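Lists > trerkix-users > December 2021 > Re: Gripper opens partway through a move, no fault logged

From: Abou Jaoude
To: trerkix-users
Subject: Re: Gripper opens partway through a move, no fault logged

On the list, Konderia support wrote:

> Please confirm which firmware the hand is on, and whether the
> opening happens at the same joint position every time. If it does,
> we would look at the cable first. Also please send a wrist camera
> still with the hand open, taken from your usual hover pose.

Firmware is build 3536 on the hand and 966 on the arm controller. We have not changed either one since May.

It does not happen at the same joint position. I ran 200 cycles over the table with no part, close and open only, and the hand stayed closed when told to on every one. Then I ran with the small Drarkier caps and lost the grip 11 times. Every one of those was during the lift or the first part of the swing, but the wrist angle was different each time. I flexed the cable by hand through the full wrist range with the arm disabled and the status light never blinked.

What does line up is the grip force setting. Below 70 the hand seems to decide it has no part and goes back to open. The controller gets a normal "open complete" and carries on with the move, so nothing shows up in the fault log. That is the part that bothers me. A cap on the floor is no big loss, but the next job on this cell is a metal part, and I don't want that let go in mid-swing with the log saying all is well.

For now I have done the following:

- force set to 85 for everything, including the caps
- swing speed cut to half
- guard door interlock put back on for test runs (it had been bypassed during setup, which was my mistake)
- a part-present check added after the lift, which stops the arm if the fingers read open

Still you asked for:

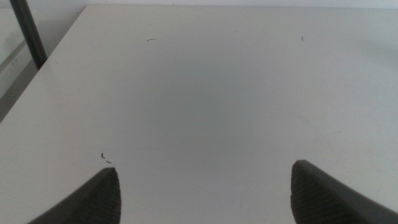

Wrist camera, hand open over the table, nothing gripped.

There are a few bits of debris on the table, two of them close to the left finger tip. I can't tell from the still what they are. If it matters I can wipe down the table and the finger pads and repeat the run -- the ridges on the pads could be holding dirt too, I haven't had them off yet.

Two questions. Is the 70 cutoff documented anywhere? I went through the Trerkix manual and found only the maximum. And can the hand be told to raise a fault when it opens without a command? I would take a false stop over a silent release.

Abou Jaoude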